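Skondow Loop

The Skondow Loop is a signed touring route for motorists and motorcyclists, 1,108 kilometres long, that begins and ends in the town of Prismont. It passes through Korkari and Strobel before crossing the Skondow Range and returning along the southern plain. The route uses existing public roads for its whole length. It has no toll sections and no single managing authority, and signage is maintained separately by the municipalities it crosses.

Name

The loop takes its name from the Skondow Range, although less than a fifth of the distance lies within it. Early printed maps used the title Prismont Circular Drive. The present name first appeared on a folded strip map drawn by the surveyor and motoring writer Kristaps Strazds, who applied it only to the mountain crossing between Strobel and the plain. Later guides extended it to the full circuit. Residents of Korkari still commonly use "the Skondow" to mean the mountain section alone, and directions given locally should be read with this in mind.

Route

The route is conventionally described clockwise, which is also the direction in which the distance markers are numbered. It is divided into 5 stages.

Stage 1 leaves Prismont by the northern arterial road and follows the river flats to the Korkari turnoff. The road is sealed, with two lanes in each direction for the first 108 kilometres and one lane in each direction after that. Fuel is available at regular intervals. Heavy vehicles use this stage in large numbers in the early morning, and overtaking opportunities are limited beyond the end of the dual carriageway.

Stage 2 covers the approach to Korkari and the town itself. The signed route avoids the older shopping streets and passes through the civic district, where most of the public offices are located. Caravans and vehicles towing trailers are directed to the ring road from the second roundabout. Parking in the centre is metered until 6 pm, and the nearest unmetered spaces are beside the rail yards.

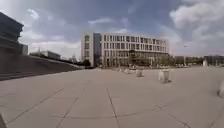
Stage 3 runs from Korkari to Strobel across grazing country. It is the longest stage and has the fewest services. The 100 km/h limit applies throughout except at two single-lane bridges, both of which require westbound traffic to give way. Mobile coverage is intermittent. The surface is sealed but narrow, and the gravel shoulders soften after rain.

Stage 4 is the crossing of the Skondow Range. The ascent from Strobel is gradual, while the southern descent is steep and contains a series of tight bends with advisory speeds as low as 25 km/h. Vehicles longer than 12.5 metres are prohibited. A bypass for such vehicles leaves the route at Strobel and rejoins it at the foot of the descent, adding considerably to the travelling time. Two short sections near the summit remain unsealed.

Stage 5 returns to Prismont across the southern plain. It is flat and mostly straight, with rest areas equipped with toilets and picnic tables. Drinking water is not supplied at every rest area. The final approach joins the eastern arterial road, and the last distance marker stands at the same intersection as the first.

History

The roads that make up the loop were built at different times and for unrelated purposes. The Prismont to Korkari road began as a mail route. The track between Korkari and Strobel was used for droving and was sealed in short lengths as each shire obtained funds, which accounts for the frequent changes in width still apparent today. The range crossing was the last link to be opened to general traffic, having previously served a timber mill above Strobel.

Strazds travelled the full circuit while compiling road notes for a motoring periodical. His account, printed in instalments, gave distances, the condition of fords and the names of hotels that would accept late arrivals. It included a table of petrol prices and a short section on provisions, in which he recommended tinned fruit, hard biscuits and a second billy. Several of his recorded distances were later found to be in error, chiefly on the mountain section, where the road has since been realigned.

Uniform signs were introduced after the four main municipalities agreed on a common design: a white loop on a brown ground. Markers were at first placed only on the clockwise side of the road. Anticlockwise markers were added later on Stages 1, 2 and 5, but remain incomplete on Stages 3 and 4.

Travel times and season

Most published itineraries allow five days, with one stage driven per day. Stage 2 is short enough to be combined with Stage 1, and many travellers spend the time gained at Strobel before the range crossing. A continuous drive with changes of driver is possible but is discouraged in local road safety material on account of fatigue and wildlife – particularly at dusk on Stage 3.

The summit sections of Stage 4 may be closed at short notice by fog, fallen timber or, in the colder months, ice. December is the busiest month, when accommodation in Strobel is often fully booked and queues form at the single-lane bridges. Total fire bans may also be in force during this period, and portable gas cookers are then subject to the same restrictions as open fires at roadside rest areas.

Services

Full services, including mechanical repairs and a hospital, are found in Prismont and Korkari. Strobel has a fuel station, a general store, a bakery and a caravan park with powered sites. The fuel station closes at 7 pm and does not have a card-operated pump. There is no fuel between Strobel and the first roadhouse on the southern plain.

See also

Prismont ring road
Skondow Range
Strobel timber tramway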